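Teaching grippers by hand

The workshop at Gurkden starts early. By 7 am the first collectors have signed out their tools and are working through the task sheet: fold a tea towel, put a mug on a shelf, take the lid off a jar and set it down.

Each tool is a hand-held gripper with a camera mounted on it. A person squeezes the handle, the fingers close, and the camera records what they close on. Those recordings go to Skilia, the learning system the company has been building for 2 years. No robot arm is needed until much later, when the trained system is tried out on one.

A single go at a task is called an example. The current set holds 2274 of them, spread over 146 household objects. Staff say the number matters less than the spread. If every mug is picked up from the left, the system learns that mugs come from the left.

Every session opens with the fingers apart and nothing between them. The facing sides of the pads are rough and speckled, a bit like sandpaper, and they take a fair amount of wear over a month of work. Collectors look them over before they begin and note any marks in the log.
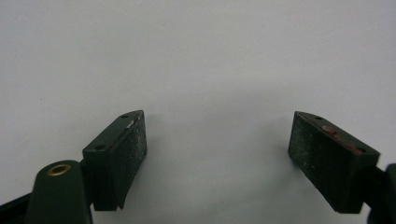

What gets thrown out

Almost 18 per cent of examples never reach training. Some are too short. In others the collector's sleeve blocks the view, or the object is dropped and picked up again. Drops used to be deleted straight away. They now go into a separate folder called Phromma, which the team uses to study recovery.

Checking is done by people, usually in the afternoon, at double speed. It is dull work and the shifts are kept short.

The next batch, due in April, moves out of the workshop and into rented kitchens under the project name Jusader. The lighting will be worse and the benches more cluttered. Collectors have been told to leave the kitchens as they find them, dirty dishes included.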